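28/04/2020

Notebook, Tulance bench, chores track

Carrying on from the March entries. Question is the same as before: can the two-arm setup do the small tidying jobs that everyone at this bench does ten times a day without thinking, and at what cost in setup and supervision. Washing, folding and anything with liquid is parked. Putting small stationery away in a divided tray is the job for now.

Why this job: it looks trivial and it has most of what makes chores hard. The parts differ in shape. The target has walls. The walls are soft. A part can go in the right compartment and still be wrong (tape roll lying flat over a divider, pen jammed across a corner). A shop-floor kitting cell would solve it with a molded insert and a fixed pick position for each part. At home you get whatever tray is in the drawer.

Setup notes. Both arms on their usual mounts, table cleared except for the tray. Tray is the low cardboard one, open top, placed by hand and not taped down. Droreck wanted it taped. Left it free on purpose, a tray that is screwed to the table answers a different question. Tape rolls are the green one and the clear one. Policy is the Wareo checkpoint from the last training pass, 2,649 demonstrations in total across all tidying tasks, no fine-tuning on this particular tray. 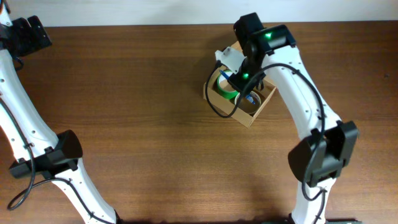 Ran 64 attempts in one block, no changes between them except resetting the parts. Counted a success only if the part ended in its own compartment, was not resting on a wall, and the tray was still within a hand's width of where it started. Result: 24 successes. Going by the looser rule Barros uses in their write-ups (part somewhere inside the tray) the number would be a good deal higher, but I don't think the looser rule says anything about whether you would want this in a kitchen.

Failure types, in order of how often they came up:

Tray shift. Finger comes down on or against the rim, cardboard moves, the policy carries on as if it hadn't. The head view sees the shift late because the wrist housing covers most of the tray by then. Biggest group by far.

Roll tips on release. Roll goes in on its edge, gripper opens unevenly, roll leans on the divider and stays there. A person would nudge it with a fingertip and not remember doing so. The policy has no nudge. It considers the job finished once the gripper is open and clear.

Clear tape not found. Expected this. It is a transparent ring and the reflections move when the arm does. The grasp point wandered between the core and the outer edge. When it picked the core it usually held.

Pen. Rarely dropped, often placed at a bad angle. Fine in a deep cup, bad in a low tray, where the top end then sits right in the path of the next approach.

Cable. Right arm cable droops below the gripper at low wrist heights and can drag on the tray. This is ours to fix and has nothing to do with the policy. Two runs were lost to it outright and I suspect it contributed to the tray shift group as well. Needs a clip on the upper link and less slack. Check that the wrist can still reach full rotation afterwards.

Speed. Slow. Slower than a person by enough that timing it precisely seemed pointless. For an unattended chore this matters less than the failures do. A machine that takes all evening to clear a table is acceptable if the table is clear in the morning. At this success rate somebody has to stand next to it, and then the speed matters a great deal.

Side check on the wrist view, after the main block. The question was how much the close camera helps with free space and edges when there is no part to look at. The policy has to decide that an area is clear before it puts something down, and in March it was refusing good spots because of the grain in the tabletop. It read the darker streaks as thin objects, cables mostly. Retrained with more bare-table frames from the wrist camera. Did a set of slow passes over the wood with the gripper open.

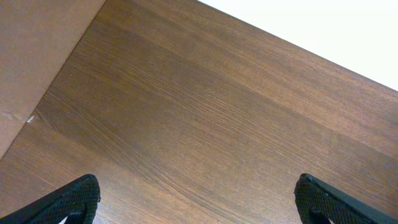 Wrist view, gripper open, bare wood between the fingers. Tan panel at upper left.

False refusals on plain wood are gone as far as I can tell from these passes. Boundaries are still a weak point. With a strong diagonal edge in view the free-space estimate pulls away from it by more than it needs to, so anything that belongs near a wall or a box ends up too far out. The safe direction to be wrong in, but it means the arms will never line things up along the back of a shelf the way a person does. The bright region past the far edge is correctly treated as not table. The panel is treated as table about as often as not, which is bad, and I don't have a theory beyond it being flat and brown.

Comparison with the shop-floor case, for whoever writes the Tulance summary. If the tray is fixed and the parts are presented the same way each time, none of this needs learning. The older scripted routine would do the two rolls all day. What the learned policy buys is tolerance to parts being in different starting positions, and there it does well: picking the green roll was close to solved from anywhere both arms could reach. It does not yet buy tolerance to the destination moving. Most chores at home have a destination that moves. Drawers, bags, bins, soft baskets.

My reading so far: picking up is mostly there for opaque rigid parts of this size. Putting away is not. Would not describe this as tidying in anything that leaves the building.

To do before the next block:
Clip and shorten the right arm cable, recheck wrist range.
Record corrections after release, both rolls, so there is at least some data for nudging.
Try the left arm as a steadying hand on the tray rim. Probably squashes the cardboard. Start with the force limit low.
Add panel and box-side frames to the wrist set, several angles.
Ask Droreck for the original placement tolerances, the sheet in the folder is an old revision.
Rerun the same 64 starting positions, tray still free.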